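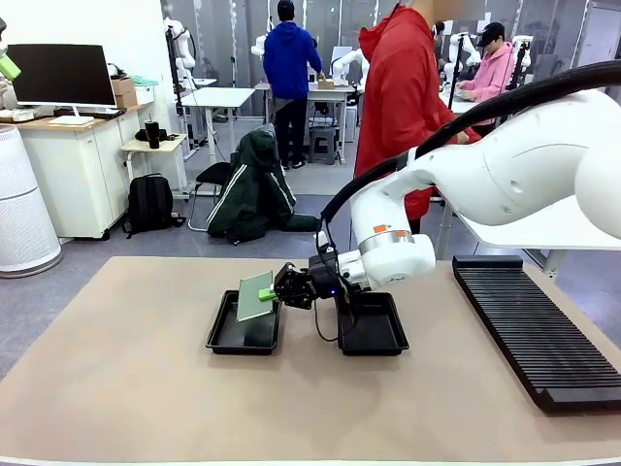
The budget for our second cell got approved in September, and I've had enough messages about it that I'd sooner write the whole thing down once. The arm was the easy line. We already knew which one we wanted, and the quote hadn't moved. What took up my evenings was everything that goes on the mat: the trays, the long slotted rack along the side, the finger pads, the hose down the outside of the arm. A green circuit board held over a black tray doesn't look like much of a purchasing problem, but the small items took me longer than the big one.

I do the planning in Fundside. It's fine. It wants every item in one of three buckets (capital, tooling, consumables) and it won't let you move something later without redoing the approval. Finger pads went into tooling the first time and they shouldn't have. They wear, you replace them, and they belong with gloves and wipes. If you're setting up your own sheet, put pads under consumables on day one.

Trays next. I got prices from two suppliers, Witby and Ekinci. Witby sells a plain tray with a rounded rim and had them in stock. Ekinci will mold one to your drawing, with pockets, but the minimum order is 400 and we have no use for 400 of anything. I ordered 18 from Witby. They came to $341 with shipping, which is less than the Ekinci tooling charge alone.

The argument for pockets is that the board always sits in the same spot and the program stays simple. The argument against is that our boards change. A pocket cut for one outline is scrap when the outline changes, and then you're paying for another mold. With a flat-floored tray you do more work in software and you accept that a board can end up closer to one wall than the other. 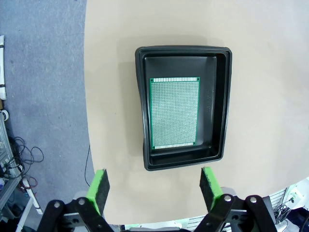 That extra work has a cost too, and I left it out of my first draft. I had budgeted for a camera at the wrist and nothing for the hours to get it set up and the grip points taught. I've now added 10 days of our own time as a line item. It made the total look worse and I got a couple of questions about it, but those days were going to be spent whether they were on the sheet or not.

A few smaller things I'd do differently:

- Price the cables separately. I had them lumped in with the arm, and the replacement hose turned out to be its own order with its own lead time.
- Buy the mat at the same time as the table. Ours came later and had to be trimmed.
- Ask for two sets of fingers. We asked for one and had to reopen the quote.
- Measure the floor space with a chair pulled out and a person in it.

Still open is the bench for the new cell. Follelholm has a steel one that would take the load, but it's deeper than what we use now and I need to check the reach to the far corner of the mat before I commit. Their quote is good through the end of the month. If the reach doesn't work I'll get a second table like the one we have — it's cheaper anyway — and put the difference toward spare pads.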